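El tambor medio vacío y otras cuentas mal hechas

La etiqueta energética de una lavadora describe un aparato cargado según un protocolo. El aparato que hay en casa trabaja en otras condiciones: tambor a medias, programa corto, temperatura elegida por costumbre y una dosis de detergente medida a ojo. Entre ambas situaciones hay una distancia que la política de consumo lleva años tratando como un detalle. Sostengo que es el asunto principal, y que mientras no se aborde, cambiar máquinas viejas por máquinas nuevas servirá de poco.

El consumo eléctrico de un lavado se concentra en calentar el agua. El motor, la bomba y la electrónica pesan mucho menos. Por eso bajar la temperatura de un ciclo suele tener más efecto que sustituir el motor por otro mejor. El dato es conocido entre los fabricantes y figura, en letra pequeña, en casi todos los manuales. Falta en los folletos de las tiendas, donde el argumento de venta sigue siendo la clase energética y la capacidad máxima del tambor.
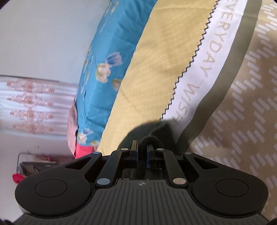
El lavado doméstico empieza mucho antes de la lavadora.

La capacidad merece un comentario aparte. Los tambores han crecido y los hogares han encogido. Una persona que vive sola tarda en reunir una carga completa de ropa oscura, y antes de reunirla necesita los pantalones. Pone entonces la máquina con lo que hay. Los sistemas de pesado automático corrigen una parte del exceso de agua, pero la corrección no es proporcional: media carga no cuesta la mitad. El tambor hay que mojarlo igual, la cuba hay que calentarla igual y los aclarados tienen un mínimo por debajo del cual no bajan.

Haziq Tambunan dedicó varios meses a anotar los lavados de su edificio, una finca de 13 viviendas con lavandería común en el sótano. Su hoja de cálculo tiene pocas pretensiones y un mérito claro: registra lo que la gente hace. El programa más usado era el de 40 grados para algodón, también con prendas que admitían 20. El programa económico, el que sirve de base a la etiqueta, aparecía poco. La razón que daban los vecinos era la duración. Un ciclo largo ocupa la máquina y obliga a volver a bajar, y quien llega del trabajo a las ocho no está dispuesto a esperar hasta las doce por un ahorro que no ve en ninguna parte.

Aquí hay un defecto de diseño normativo. El programa económico gasta menos porque sustituye temperatura por tiempo. Desde el punto de vista termodinámico la sustitución es correcta. Desde el punto de vista del usuario, el tiempo es el recurso escaso, y la energía, una línea pequeña en una factura que llega dos meses después. Pedirle que elija bien en esas condiciones equivale a trasladarle el coste de una decisión tomada en otra mesa.

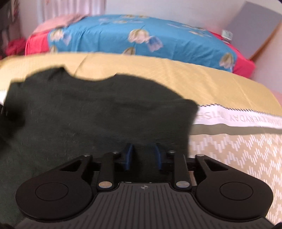
La segunda variable ignorada es la frecuencia. Una prenda usada una tarde entra en el cesto junto a otra usada cuatro días, y las dos reciben el mismo tratamiento. El criterio habitual es binario – limpia o sucia, armario o tambor – y no contempla el estado intermedio, que en la práctica es el más común. Muchos dormitorios lo resuelven con una silla. El mobiliario moderno, que ha previsto cajones para corbatas y guías para zapatos, no ha previsto un lugar ventilado para la ropa que se va a poner otra vez. Beltum presentó hace dos temporadas una barra exterior para armario con esa finalidad y la retiró del catálogo por falta de ventas. Era cara y estaba mal explicada, pero la necesidad que atendía sigue sin cubrir.

El lavado frecuente tiene además un coste que no aparece en ningún contador. Cada ciclo arranca fibra. En los tejidos sintéticos, esa fibra sale con el agua y una fracción termina fuera de la depuradora. En los de algodón, el resultado es adelgazamiento, pérdida de color y una vida útil menor. Una camiseta desechada antes de tiempo arrastra el agua del cultivo, la tinción y el transporte. Quien calcule el impacto de la colada sin incluir la reposición de las prendas está dejando fuera una partida considerable.
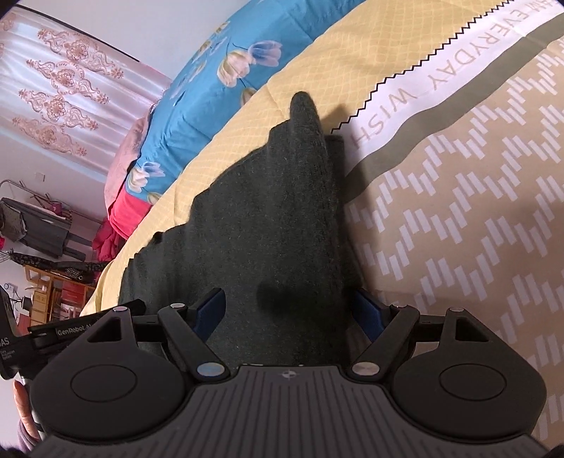 Según Kilian Sutter, este razonamiento carga demasiado sobre el hogar y demasiado poco sobre la confección: de nada sirve lavar menos una prenda cuyas costuras ceden al segundo mes, y el comprador carece de medios para distinguirla de una buena en la percha. La objeción es válida. Una etiqueta de durabilidad textil, con ensayos de abrasión y de solidez del color tras un número fijo de lavados, daría una información que hoy no existe en el punto de venta. No la veo incompatible con lo anterior. Las dos medidas actúan sobre tramos distintos de la misma vida útil.

Queda el detergente. Los tapones dosificadores están pensados para agua dura y ropa muy sucia, y casi todo el mundo los llena hasta la línea superior. El exceso no limpia más. Deja residuos en la fibra, favorece depósitos en la goma de la puerta y activa aclarados adicionales en las máquinas que detectan espuma. Staklow vende desde hace tiempo un concentrado con válvula de dosis fija, y en el uso cotidiano la válvula vale más que la fórmula: elimina una decisión que se tomaba mal.

De ahí la propuesta, que es modesta. Primero, que la etiqueta indique el consumo a media carga con el mismo tamaño de letra que el consumo nominal. Segundo, que el programa por defecto al encender la máquina sea de 20 grados y duración media, y que subir la temperatura exija pulsar un botón. Los valores por defecto tienen una inercia enorme. Tercero, que los envases de detergente incluyan una dosis expresada para la dureza de agua de la zona donde se venden, dato que las compañías de suministro ya manejan. 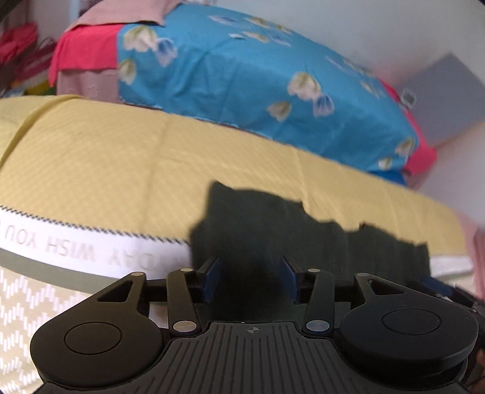
Arif Lau escribió, al leer un borrador de estas páginas, que el segundo punto provocaría un rechazo inmediato en las casas con niños pequeños o con enfermos, donde el lavado caliente tiene una justificación sanitaria, y que un valor por defecto mal comunicado acaba desactivado por todos. Propone que la máquina recuerde el último programa y avise cuando la carga sea inferior a la mitad.

Acepto la primera parte. Las toallas de un enfermo y la ropa de cama tras una gastroenteritis deben lavarse en caliente, y ningún ajuste de fábrica tendría que estorbarlo. La memoria del último programa me convence menos, porque consolida el hábito que se quiere cambiar. El aviso de carga, en cambio, es barato: el sensor ya está instalado en buena parte de los modelos actuales y la información se usa para regular el agua. Basta con mostrarla en la pantalla antes de pulsar el inicio.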